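Ringate Kitchen Words, version 2

A list of 3123 English terms for kitchen items, each with a plural form, a short definition and a usage note. Entries were collected in Mokanville by Heledd Harries and sorted into 43 categories.

File format: UTF-8, tab-separated, one entry per line. Empty fields are left blank - do not read them as zero.

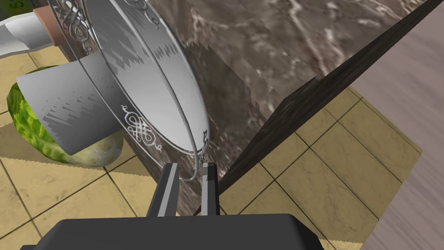

Category "baskets": wire basket on a counter.

Known issues: nine entries have no plural. Regional spellings are merged under the American form.

Last updated May 6, 2019.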